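How to Take Part in a Token Share Offering Without Losing Your Mind (or Your Keys)

Posted 8/18/21 by Anju Garg

A few people wrote in after my last post asking how I bought into a share offering with crypto. I promised a walkthrough, so grab a drink, because it ran longer than I meant it to. The offering I joined was for Bastov, a small company that grows mushrooms and sells them to restaurants, and it ran through a platform called Pendska. Other platforms use different words for the same buttons, but the order of things is pretty similar.

I'm not a financial adviser. I'm a person with a spreadsheet and a stubborn streak. Small company shares can go to zero, and so can plenty of coins, so please only use money you could stand to wave goodbye to.

Before you sign up for anything

Read the offer document. I know, I know. Mine was 223 pages and I did not enjoy it, but you can skip around. I go straight to the part about how the money will be spent, then the risk section, then who already owns shares and when they're allowed to sell them. That last one matters a lot! If the founders and early backers can all sell on the first day of trading, I want to know that before I put in a dime.

Then check whether you're allowed in at all. Lots of offerings are closed to people in certain countries, and the notice is usually in gray type on the first screen, right where you're itching to click past it. Don't click past it. A friend of mine did, got all the way to payment, and then waited weeks for a refund.

Step 1: Open the account and get verified

You'll need a photo ID, proof of address and a well-lit room for the selfie. My first try was rejected (glare on the license), and so was my second (expired utility bill, my fault). Start this at least a week before the offer closes. Pendska got back to me in a couple of days, but this was in May, when things were quiet, and I've heard the queue gets ugly near a deadline.

Use the exact name that's on your ID. If your bank has your middle initial and your license has the whole middle name, go with the license.

Step 2: Set up a wallet you control

You can pay straight from an exchange on some platforms, but mine wanted a wallet in my own name. I used Dimitriou, mostly for the reason that my brother already had it and could answer my panicky texts. Write the recovery phrase on paper. Write it twice and keep the copies in different places. No screenshots, no emailing it to yourself, no notes app.

Once it's set up, send yourself a tiny amount and then practice restoring the wallet from the paper. It feels silly when there's only lunch money in there, and that is exactly when you want to find out you can't read your own handwriting on word 18.

Step 3: Get the right coin on the right network

This is the one that bites people. The same stablecoin can live on several networks, and the platform will accept it on one or two of them. Send it over the wrong one and you may be in for a long chat with support, or it may just be gone. Copy the network name from the payment page, then compare it with what your exchange shows on the withdrawal screen. I read both out loud like a crazy person. It helps.

Stablecoins make the math easier too. If you pay with something that swings around, your amount gets converted at whatever the rate is when the payment lands, and you can end up a hair under the minimum. Mine had a cushion for that, but not every offer does.

Step 4: Place the application

Go to the offer page, type in how many shares you want, and the site works out the total. I ended up at $3,588 including the fee, which was a touch more than I'd planned, so I went back and trimmed it and then changed my mind and put it back. You'll see a deposit address and a countdown clock. The clock is only holding your exchange rate! If it runs out before you've paid, refresh and you'll get a new quote.

Send a small test first if the platform allows split payments. Check the first and last eight characters of the address, wait for it to show up, then send the rest. My test took roughly 8 minutes, and I refreshed the page the entire time.

Step 5: Wait for the allotment

Applying for shares doesn't mean you get them all. If the offer is popular, everybody gets scaled back and the extra money comes home. Look up how refunds are paid before you apply. Mine came back in the coin I'd sent, to the same wallet, but some platforms only refund in dollars to a bank account, and then you've got another form to fill out.

You should also get a holding statement with a reference number. Save it as a file, print it, stick it in a drawer. You'll need it if you ever move the shares to a regular broker.

Step 6: Do the tax notes now

Spending crypto can count as selling it, depending on where you live, so the day you pay for the shares you may have made a gain or a loss on the coins. I log the date, the coin, the amount, what I paid for it originally and what it was worth when I sent it. I track mine in Ustero and export the whole mess once a year for my tax person, who has stopped sighing at me. If you'd prefer a plain spreadsheet, five columns will do you fine.

Stuff readers asked about

Can you cancel? Sometimes. Check for a withdrawal period in the offer document and write the last day on your calendar.

Do you get a say in the company? I got ordinary shares, so yes, I get a vote, a very tiny one. Some token offerings give you no vote at all, so look for the words "voting rights" and read the whole paragraph around them.

What if the company doesn't raise enough? Most offers have a minimum, and if they miss it everyone gets paid back. The fees might not come back, though, so look for that line too.

My next post will be on moving shares from a platform to a broker, once I've finished doing it myself and stopped muttering. Questions go in the comments, and I do read them all. 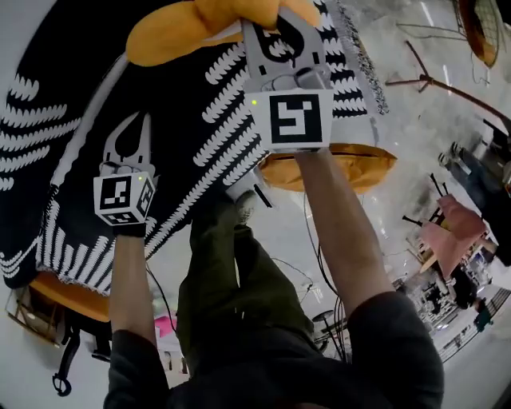
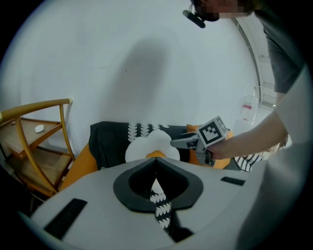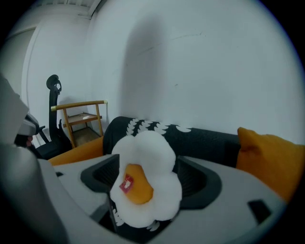
Black knit with white zigzags (first), the plush with the orange beak (second) and the fried egg cushion (third).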